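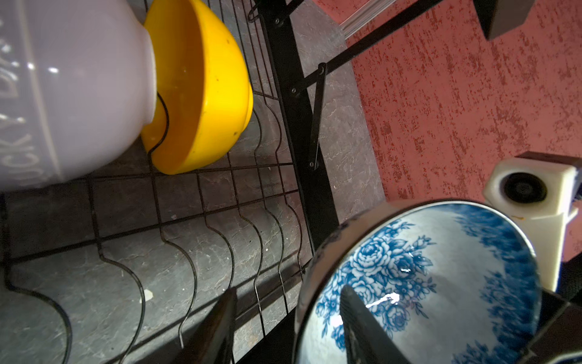

Home and Kitchen

I have been promising for months to write something about the washing-up, and Kathleen Quinlan has finally shamed me into it by asking, quite kindly, whether a machine will be doing hers before she retires. My short reply is "some of it, slowly", but you know I never stop at the short reply!

A dish rack is a much harder place than it looks. Crockery leans on other crockery, a yellow plastic bowl sits right up against a big pale ceramic one, the wires wave about in between, and then the sun comes in low over the worktop and throws a second set of wires across it in shadow. You and I reach in while talking to somebody else. A gripper has to work out which edge belongs to which bowl, and how hard it may squeeze a blue-and-white one with roses on it.

Fiachra Mulcahy, who has spent 14 years around packing lines, thinks the shop floor will get there well ahead of the kitchen, and I'm inclined to agree with him (he will be unbearable about it). Trays come in one size there. My own cupboard has 7 sorts of bowl and no two of them stack.

Magdolna Virág takes the other side and would hand over the drying up tomorrow, chips and all. Do write in and tell me which chore you would give away first. Mine is the cutlery, and always has been.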